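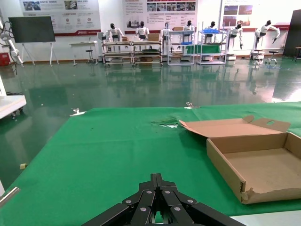

Green cloth on the work table, clamped along the far edge, with an open carton on top.

Lirkeo Table Cloth, Green, Large – Bench Review

The Lirkeo is a plain woven cover sold for packing benches and assembly tables. I bought it in May to replace a vinyl sheet that had split along a fold. It has been on a table used mostly for folding and filling flat cartons, and has now had 333 hours of use by the table log.

Fit and clamping

The cloth ships without clamps, elastic or corner pockets. Two metal clamps on the far edge are enough to keep it from creeping toward the operator. Set them well apart; with both near the middle, the corners swing. Spring clamps from Halliday work, as does anything else with a jaw that opens past the table edge. Screw clamps hold better but leave a dent in the weave.

The cut is slightly short for our table. A strip of the white top stays uncovered at one corner, and I have left it that way. Anyone who needs full coverage should order the next size up and fold the excess under.

Surface

Wrinkling is the main fault. The cloth comes folded in a small packet and the creases are slow to drop out. A warm iron on the reverse side removes most of them, but light wrinkles return once boxes are being pushed across it. They do not affect carton work. They would matter for tracing or for laying out thin film.

Grip is good. An open carton stays where it is put while the lid is folded back, which was not true on bare laminate or on the vinyl. Drag is high enough that a full box should be lifted and not slid. Pulling one by a weak corner is a good way to tear the board.

The matte finish is an improvement over vinyl under overhead lights. Tan board stands out clearly against the green, and so do small yellow parts. Green tape and green packing scraps are harder to spot, so check for them before shaking the cloth out.

Cleaning

Cardboard dust brushes off dry. Hot-melt glue does not, and scraping it raises the fibers. Machine washing on cold caused no measurable shrinkage after two cycles. The hem thread has started to lift on one short side.

Compared with the Nosesia mat

The Nosesia is heavier, lies flat from the first day and needs no clamps. It also costs more, takes up more storage space and cannot go in a washer. For a permanent station I would choose the Nosesia. For a table that changes jobs, the Lirkeo is easier to live with.

Rating: 80 out of 100. Points off for the creases, the hem and the missing clamps.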